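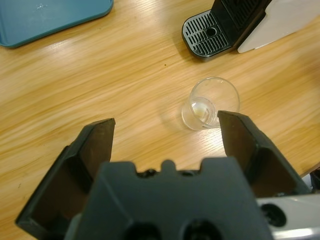

Good practice around a shared bench starts well before anybody presses the green button, and I would like us to spend the first part of this session on the dull-sounding subject of clearances. By clearance I mean the room you leave between the gripper and everything it has no business touching. When the fingers are open wide and a small clear glass is standing in the gap, with the right finger nearly against it, you have very little to give away on that side, and a coffee machine's drip tray a bit further on is one more thing to think about before you choose your way in. So please, get into the habit of planning the approach from the tightest side first, and write that side down on your Wurnham sheet (the long one, not the old card from February, which some of you are still carrying around!).

Rule 1. Glass gets the slow setting. In this course that means 5 on the Ploner dial and no higher, whether the cup is full, empty or anything in between. Clear glass is also hard for many cameras to pick out, so check the position by eye before the fingers close, and then check it again.

Rule 2. Liquids and residue count as contents. If there is anything at all in the bottom of a cup, treat it as a filled cup: keep it upright, take the corners gently, and don't carry it over a power supply or a cable if there is any other way to go.

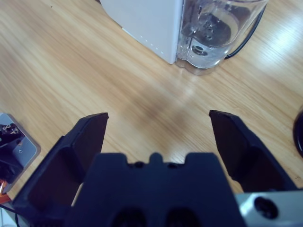
Rule 3. Know where your cables run. I ask everyone to trace each one with a finger, from the plug to the machine, with the arm stopped, and to do it again whenever an appliance has been moved even a little. It feels slow the first few times, I know, but it soon becomes part of walking up to the bench, much like adjusting the mirrors when you get into a car.

Rule 4. Hands stay out while the arm is enabled. Paused is still enabled. If you need to straighten a cup or wipe the table, use the stop, wait for the lamp to change, and tell your partner out loud that you are reaching in.

Rule 5. Log the near misses too. A cup that got nudged and stayed standing belongs in the Quintela log just as much as a broken one does, and you will never lose marks for writing one down.

For next time, please read the Cotetti handout as far as page 117 and bring a filled-in Wurnham sheet for a single pick of your own choosing. Keep the written part under 300 words. Questions are welcome before class, and I'm usually in the lab early with the door open.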